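I was raised by people who kept things, and I have turned into one of them, so you should know going in that I'm not a neutral party on the question of whether a town needs a place to get its lamps and zippers mended. I think it does. I think Brarkirville needs one more than it needs a second parking structure, and I'd like to take my time explaining why, if you'll bear with me and maybe put the kettle on.

My mother's toaster started it. It was a plain old thing that she'd had since before my brother was born, and last winter the lever stopped staying down. I called the number on the manufacturer's website and a very pleasant man told me that a new one would cost less than the shipping on the old one. He was right, too. I looked it up afterward, feeling sour, and he was right to the dollar. So I bought a new toaster and put the old one in the hall closet, where it sat on top of the board games for 11 weeks while I felt guilty every time I went for my coat.

Then my neighbor Skarphéðinn Ladefoged came over to borrow a ladder, saw it, and took it home under his arm along with the ladder. He brought it back on Sunday. A crumb, he said. A crumb and a bent bit of metal the size of a fingernail paring. He wouldn't take any money but he did take most of a coffee cake.

Now, not everybody has a Skarphéðinn next door, and that's really my whole argument, though I see I've got a good deal of page left.

## What used to be on Marberg Street

When I moved here there were still three shops within a short walk of the post office where you could hand a broken thing across a counter. One did shoes and luggage. One did vacuum cleaners and, if the owner liked you, radios. And there was Wilczyńska, the tailor's, which had a bell on the door and a cat in the window and would put a new zipper in a winter coat for $8, which even then was a kindness more than a price. All three are gone. The shoe place is a bank machine now. I don't blame anyone in particular for that. The owners got old and their children had other plans, as children should, and the rest of us were busy buying boots that couldn't be resoled anyway.

What I miss is partly the mending and partly the conversation. The vacuum man would show you the belt that had snapped and let you hold it. You walked out knowing something about your own vacuum cleaner that you hadn't known when you walked in, and the next time it made that smell you weren't frightened of it. I've come to believe that a lot of the helplessness people feel about their belongings (and I include myself, and I include my car) comes from never having been shown the belt.

I also think we've gotten strange about wear. We treat a scuff as the first sign of the end. A bit of rubber starts to peel, a corner goes dull, and we're already shopping. But wear is what happens to things that get used, and most of it is on the surface or close to it. My grandmother's kitchen knife had been sharpened so many times that it was half the width it started out, and she'd have been insulted if you'd offered her another one.

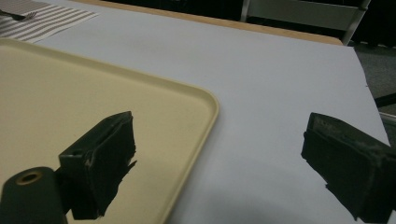 ## The money question

People who disagree with me usually bring up money, and they're not being mean about it. Kári Þórarinsdóttir, whom I like very much and who has beaten me at cribbage more often than I care to write down, put it to me this way: if mending paid, somebody would be doing it. Why should the town keep a room going for a trade that couldn't keep itself going?

I've turned that over a good deal. My first answer is that we keep plenty of rooms going on just that basis. The library doesn't pay. The swimming pool certainly doesn't pay. We decided a long time ago that we'd be a sorrier place without them, and we were right.

My second answer is that the sums are smaller than people imagine. Grendport has had a mending room open two evenings a week in the old school annex, and last year they took in 337 items. They charge nothing for looking and a few dollars for parts. Over 55 of those items were lamps, which surprised me until I counted how many lamps in my own house I have to jiggle.

Kári says lamps are cheap. They are! But the one my father read by isn't, to me, and I don't believe I'm unusual in having a thing like that on the end table.

## What I'd ask for

A room with decent light and a door wide enough for a chair to go through. A couple of workbenches, a sewing machine, somebody paid properly to be there and to be patient. I'd want it to be all right to fail, too. Some things can't be saved, and it's a comfort to hear that from a person who has had the back off and looked, as opposed to a person reading from a screen three states away.

The council takes up the use of the Marberg Street building again before the end of January. I'll be there with my mother's toaster in a shopping bag, and I'd be glad of some company in the row. There's usually coffee, though I'd bring your own cup.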